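Visit report: two-arm cable handling cell, Grodusdale

Clornent opened its Grodusdale workshop to outside visitors on May 15, 2024. The invitation promised a tour with the emphasis on working rules: how the cell is set up, who may enter it, what gets written down and when a run has to be stopped. I went because we are drafting our own rules for a similar cell and had got stuck on cable work.

The building is a former seed store. Visitors sign in, leave bags in lockers and are given a four-page summary of the site rules. The full document, known on site as the Hosoda rules after the meeting room where it was drafted, runs to 138 clauses. It was last revised in April.

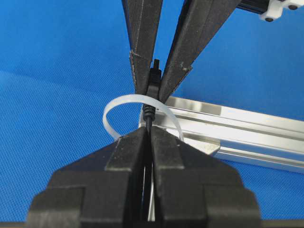 Report by the technical editor
Kustar Workshop Notes

The first group of rules covers gripping. A cable is to be held by the moulded body or by the cord, never by the metal shell of the plug. Where two grippers share one cable, each has its own permitted zone, and the strain relief lies in neither. The reasoning given was that a ribbed collar offers an uneven seat, so the cable can roll a few degrees when the jaws close. A plug that has rolled will not enter its socket squarely, and the force limit is then reached before anyone has noticed the angle.

Closing force is set per cable type and kept in a table. Operators may lower a value on their own authority. Raising one needs a second signature and a fresh trial on scrap cable. I asked whether the second signature is ever refused. The answer was yes, usually for thin cords.

Zip ties have a section to themselves. A tie may be placed loosely around a cable while both grippers are holding it, but it may not be pulled tight until the pull direction has been checked against the position of the other arm. The check is done at reduced speed. The tail must point away from any moving joint before trimming.

The second group of rules deals with shared space. Two arms working tip to tip have very little room, and the software limits cannot be relied on to know where a loose cable is hanging.

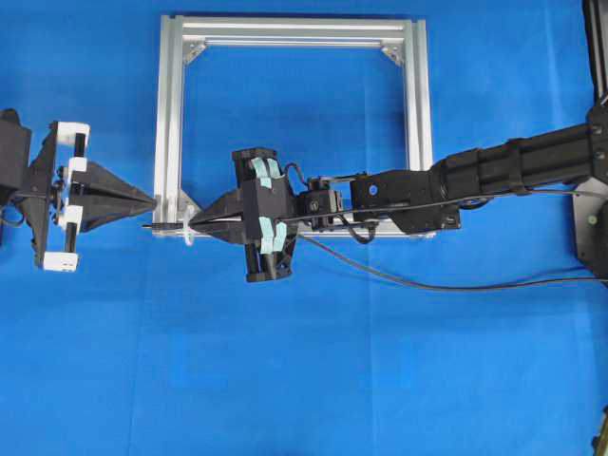
For that reason the rules treat slack as a part of the machine. Before a run the operator traces each free length by eye from end to end, including any that lies across an arm link, and confirms that it can move without reaching a joint. If it cannot, the cable is laid again and the trace starts over. Clips on the link are allowed for the arm's own wiring only. Using them for the workpiece was tried and dropped after a clip held a cable that should have been free to slide.

The same section sets the minimum gap between opposed fingertips at 4 mm when neither is gripping. Below that figure both arms must be on the slow setting. Our draft has a single figure for all conditions, and I now think it should be split in the same way.

Work surfaces are to be plain, non-reflective as far as practical, and free of anything not listed for the task. Cloth is accepted, provided that it is fixed at the edges and that creases are smoothed out when they affect the camera readings. I would have liked a measurable limit for creases. None is given.

We then moved to inspection. Fingers are looked at under a lamp at the start of each shift, and the contact faces are compared with reference photographs. Light scuffing is recorded but accepted. A chipped edge, or a step that can be felt with a fingernail, means replacement.

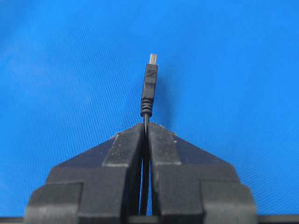 Cable held by the cord, plug upwards, clear of the fingertips.

Finger pairs are replaced after 2270 closing cycles whatever their condition. The number comes from the workshop's own wear records and is not offered as a general value. Both fingers of a pair are changed together, and the gripper is zeroed again before it touches a cable.

Multi-pin connectors are handled under a stricter clause. Pins must not face the palm of the gripper, and the connector is presented with its long side visible to at least one fixed camera. Marking tape may be put on the housing as a visual reference, but never over a contact, a latch or a keying feature. It is removed before the part leaves the cell, and the number of pieces removed is entered in the log.
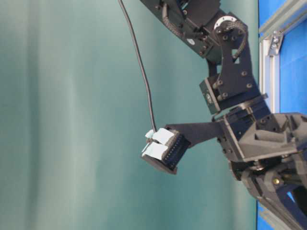
Multi-pin connector in the gripper, contacts outward, with two pieces of white tape on one face.

The last part of the visit was given over to records. Each run has a sheet with 29 fields, most of them filled in automatically. The operator adds the cable type, the finger pair number and the reason for any stop. "Operator's judgement" is accepted as a reason and does not have to be justified further. The workshop regards this as necessary if people are to press the stop early.

Two points remained open. The rules say little about cables that have been handled many times in trials, although repeated bending must change how they behave. They also leave the interval between camera calibrations to the shift lead, with no upper limit. Both were noted by the hosts for the next revision.

Copies of the four-page summary can be requested from the Grodusdale office. The full rules may be read on site by appointment.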